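Split rings for the club key board

njoroge_r: Wednesday's job is sorting the spare keys. I say plain split rings are fine.
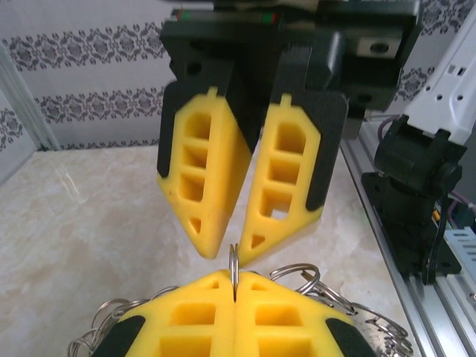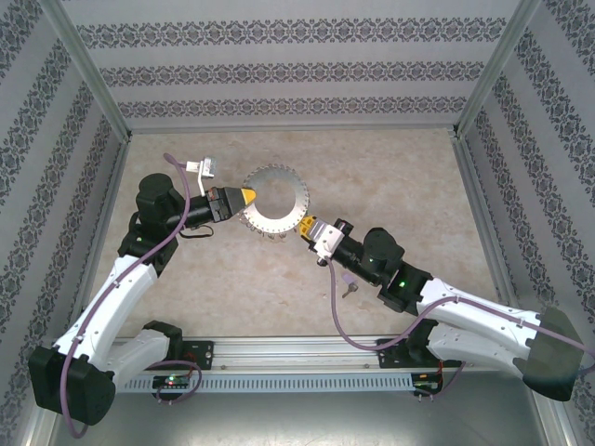 Rudport Makers Club, Keys and Locks Group

bnava: Fine until they stretch. I've had two open up in a pocket. Why trust these?

njoroge_r: Cheap ones, maybe. Mine has held since September.

malsoon: One ring proves nothing. What gauge is the wire?

bnava: Exactly. And silver color doesn't tell you it's steel.

njoroge_r: Fine, I'll hang a weight on one.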